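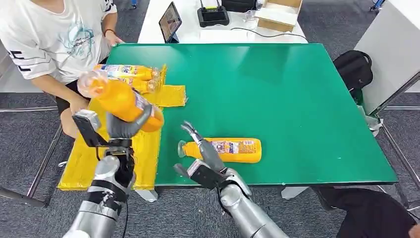 How should bottles be packed if they can't stand upright? Lay them on their sides on a soft cloth, with the caps of each pair pointing the same way.

The packing room at Nidness has switched to this method for its orange plastic bottles, shift lead Mekdes Tufa said. The change took effect in November and covers some 2,000 bottles a week. Labels are checked by hand before boxing — 11 bottles to a box. Cloths are replaced every two days. The Cloltby site will follow.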